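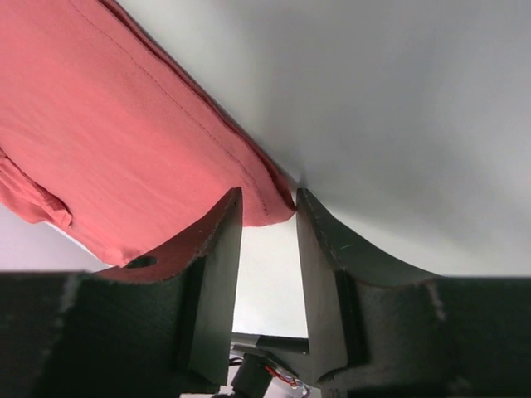
The year I stopped buying clothes

June 14, 2018

I should say straight away that I didn't plan to do this for a year. I planned to do it for January, which is when everyone plans to do things, and mainly because I'd spent so much in the Nisbridge sales that I was frightened to open my banking app. One month, no new clothes, then back to normal in time for spring. That was the whole idea.

What got me going properly was emptying the wardrobe. I'd always thought of myself as someone with not very much (I moan about having nothing to wear at least twice a week) and then I piled the lot on the bed and couldn't see the bed. I counted 117 things, leaving out socks and pants, and that was before I remembered the suitcase on top of the cupboard. Four navy jumpers! I don't even like navy that much. I think I buy it when I'm tired.

So I carried on through the spring, and then it was summer and I'd got a bit stubborn about it.

The first few weeks were boring more than difficult. I hadn't noticed how much of my time went on looking. Waiting for a train, looking at coats. Lunch at my desk, looking at boots. I unsubscribed from everything and my inbox went so quiet that I checked whether it was broken. On Saturdays I used to walk into Hadmont, do a loop of the shops and come home with a bag, and without the bag I didn't really know what the walk was for. I did it anyway for a while, then I started going the other way, along the canal, and now I know an embarrassing amount about which narrowboats have had a repaint.

The washing was a surprise, too. If you wear fewer things you wash the same ones over and over, and you start to notice what you've been doing to them. I had been cooking my T-shirts for years. Everything went in at 40, spun as fast as the machine would go, and then sat in the drum until I remembered it. I'd look at a twisted hem and blame the shop. These days I wash most things cool, take them out when the beeper goes, and give the seams a good tug before they go on the airer. It takes five minutes and I've hardly had the iron out since.

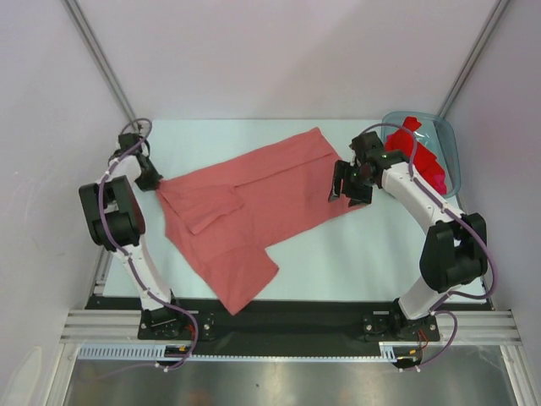
Muted red fabric, laid out only partly flat and still creased.

Folding I am less good at. I've watched the films, I've tried rolling, I've tried filing everything upright like vinyl, and my drawer looks lovely until the first morning I'm late. My mum folds a shirt in four moves without looking down and has never been able to explain how. You just do it, she says, and hands me another one. Sleeves are the trouble. I can get a body square, then the sleeves go in at two different angles and I have to start again, usually with a bit of swearing.

Mending, though, I love. I signed up for an evening class at the Nwankwo sewing rooms in Ulter, seven weeks, 39 pounds, bring your own scissors, and I went in unable to sew on a button that would stay sewn on. We did buttons first, then hems, then darning, and in the last week we were allowed to choose. I took a cardigan with a hole in the elbow that I'd been hiding under a coat for two winters and patched it in mustard yellow. It's wonky. I've had more compliments on that elbow than on anything I've ever paid for.

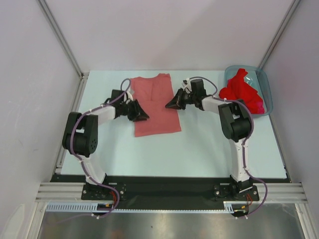 I did slip, since you're going to ask. In the autumn there was a wedding, and I had a perfectly good dress, and I bought another one. It cost 182 pounds and I told people it was old. I wore it once, felt guilty through the speeches and sold it the week after for a lot less than that. My sister thinks this should mean I have to start the year again. I've decided it doesn't, and it's my year.

The other thing I got wrong was being a pain about it. For a couple of months I couldn't hear a friend say "I got this in the sale" without making a face, and eventually one of them told me about the face. Fair enough. Plenty of people buy cheap clothes because that's what there's money for, and I was doing without from a starting point of four navy jumpers.

I'm allowed to shop again now, and I've bought two things: walking boots, because the old ones let in the canal, and a packet of plain white T-shirts. I stood in the shop holding them for so long that an assistant came over to see if I needed help. I've still got the yellow-elbowed cardigan, and the other elbow's starting to go. I'm thinking green.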